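February 28, 2025
Bench notes, small parts sorting

Okay, so the yellow bins are finally doing what I wanted them to do back in July, when everything lived in one shoebox and I spent half my life untangling wires. Today was for the leftovers from the Birkix job. I'd been putting it off all month, and the box had gotten heavy enough that I kept kicking it under the bench.

Layout I settled on: little metal parts top left, round red board below them, white harness top right, the orange and grey wires under that. Steel tray goes in between the lower two with a sheet of white paper in it. I tried the tray up top first and kept reaching over things, so no. The paper is great, by the way! Tiny pins show up on it so much better than on bare metal, and when it gets grubby you just swap it. 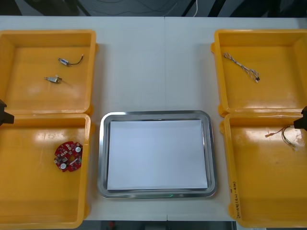

Wires are still the worst part. The twisted white ones hold their shape and come out in one piece, fine, but the loose ones grab everything they touch, and the terminals hook on each other if you pull from the wrong end. Lift from the middle of the bundle – slowly – and let the ends hang for a second before you move it. I lost 28 minutes to one knot this morning (yes, I timed it, I was mad).

The square bins from Ueda are nicer to work with than the Ditia ones. Thick walls, flat floor, they don't skate when you bump them. The floors are shiny though, and with the overhead lamp on I get a bright patch right where I'm trying to look. Moved the lamp back about 2 feet and it's better, not gone. Might try paper in those too.

Still to do:
new labels, the marker on the bins is getting hard to read
ask Kometti if they want their boards back or if we can strip them
find the other lid
more white paper, we're down to the last few sheets

If you use the bench tonight please put the boards back button side up, and don't park coffee on the tray.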